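What I Saw When I Visited the Robot Teachers

Have you ever tried to teach somebody to do something you can already do without thinking? Tying shoelaces, maybe? It's hard! You keep saying "and then you sort of go like this" and they keep looking at you as if you've gone bananas.

Well, in February I went to the open day at Vumeck, over in Sikdale, where people teach robots for a living, and they have that same problem all day long. I got there at 11, far too early, so I had a good long look at the posters in the hallway (one had a robot vacuum wearing a hat, my favourite).

So how do you teach a robot to put a book away? You could write out every tiny step. Move forward this far. Squeeze this hard. Stop squeezing. Lift. It would take ages, and if somebody moved the book a little to the left, the robot would close its fingers on nothing at all.

The other way is to show it. A person holds a gripper in each hand. A gripper is a sort of pinching robot hand, only with no robot attached. The person does the job with the grippers, again and again, and a computer keeps a record of how they moved. Later on, a robot can practise from those records.
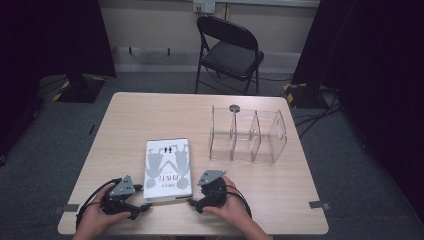
Ladan Yazdani said the book is harder than it looks, as it lies so flat that there's hardly anything to grab, and most people who have a go at it end up chasing it across the table. You have to come at it from both sides and be patient, she said, and patience is a tricky thing to put in a computer.

I got a turn too! My job was to get a white paperback off the table and stand it up in a clear organizer with three open spaces. Easy, I thought. My own fingers can feel when a cover is slipping. Gripper jaws can't tell you much, so you have to watch like a hawk. I dropped the book 4 times. On my next try it went in, a bit crooked, and I cheered louder than I meant to.

You might think my drops were wasted, but Bahman Jalali told me they like to keep some of the messy tries. A robot that has only ever learned from perfect ones may not know what to do when something goes wrong.

How many tries does it take? There was a tally on the whiteboard by the door, and for the book job it said 1356. Imagine tidying one shelf that many times! Your parents would be thrilled.

If you want to feel what it's like, borrow two pairs of kitchen tongs and ask a grown-up first. Lay an old paperback flat on the table and try to stand it up between two cereal boxes, using only the tongs. Then move the boxes and try again. Write and tell me how many goes you needed.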